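4.2 Attendance and late kickoffs

We compared gate figures for 19 home matches played by Rasby over one league season. Mean attendance was 2161 for afternoon games and 861 for games starting after 8 p.m. Ticket prices were the same in both groups. Nine of the late games fell after October - the colder part of the season - so weather may explain part of the gap. Fan interviews were held at the Flaruria clubhouse (Figure 3) and coded by two raters.

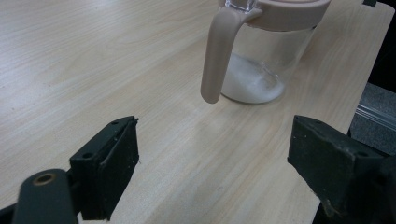

Figure 3. Glass pitcher on a wooden table.

Travel time was the reason most often given for staying away.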